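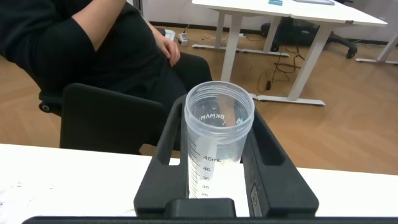

Can I write on these tubes with an ordinary marker?
Most permanent markers hold up fine on a clean, dry tube, though we would steer you toward an alcohol-resistant lab pen if you wipe your bench down with ethanol, as nearly everybody does.

Wela Clear Centrifuge Tubes, 50 mL
Sold by Naltine Lab Supply

If you have spent any time at a bench you already have opinions about 50 mL tubes, and we won't try to talk you out of them. We will say that this is the tube we reach for ourselves in the back room, where Oanh Đồng mixes up the buffer samples we send out with first orders (she goes through a bag of them faster than we would like, to be perfectly frank). It is a clear plastic tube with a screw-thread neck, a wide mouth you can get a serological pipette into without scraping the sides, and a dark printed scale that you can read from a comfortable distance.

The scale is printed straight onto the wall of the tube, with a number at every 5 mL through the part most people use, 45, 40, 35, 30, 25 and on down, and short graduation lines beside them. Please do treat it as a guide! A scale on a centrifuge tube is a handy thing for topping up a wash or splitting a culture, but if your protocol cares about the last half milliliter you will want a pipette or a volumetric flask, and we carry both.

Details
Nominal capacity: 50 mL
Body: clear plastic, conical bottom
Closure: screw cap, supplied separately bagged in the same carton
Graduations: dark print
Sterile: yes, in the sealed bags; the bulk carton is non-sterile
Autoclave: no

How they come
Sterile, bag of 25, 2 bags to a pack
Sterile, carton of 200
Non-sterile bulk, carton of 500

The bulk carton is the one teaching labs usually settle on, and it is a good deal cheaper per tube. The caps ride in their own bag inside the carton, so if you open the box and see only tubes, look underneath before you call us. We have had that call more than once and we are always glad to hear from you, but it'll save you a few minutes.

Using them in a centrifuge
Check your rotor and adapter before you check anything else. The conical bottom needs a conical cushion, and a tube that is spun in a round-bottom adapter can crack at the tip. Balance by weight and not by eye, keep the fill at or under the 45 mL line for spinning, and screw the cap down snugly with your fingers. If you are working with phenol, chloroform or another strong solvent, write to us first and tell us the concentration and how long it will sit. Tamás Vida looks after those questions and he would much sooner answer an email than hear about a leak in somebody's rotor.

Storage
Keep the cartons somewhere dry and out of direct sun. Sterile bags should be used up once opened, or folded over and taped if you must leave them for the afternoon. Tubes filled with aqueous samples can go in the freezer, upright, with a little room left at the top for the ice. Let them come back to room temperature before they go anywhere near a centrifuge.

Goes well with
Gudley foam rack for 50 mL tubes, 25 places
Shokri wire rack, coated, 6 places, for the water bath
Replacement caps, bag of 50
Naltine cryo labels, sheet or roll

The Shokri rack has a slightly looser fit than the foam one, and some people love that and some do not. If you do a lot of one-handed uncapping, get the foam.

From customers
"We switched the whole undergraduate lab over to the bulk carton. The students can read the numbers, and that alone has made my prep week calmer. I do wish the caps came already on." Kenneth Tennant

"Good tubes, good threads. Ordered the 200 twice now." Pouran Kordestani

Ordering
Orders in before noon go out the same day as long as the carton is on the shelf. Standing orders can be changed or paused up to the evening before they ship, by phone or by email, and samples of the sterile tube are free to schools and clinics. Ask for Manouchehr Farahani if you need a quote on more than a pallet.

Page last updated 10/11/20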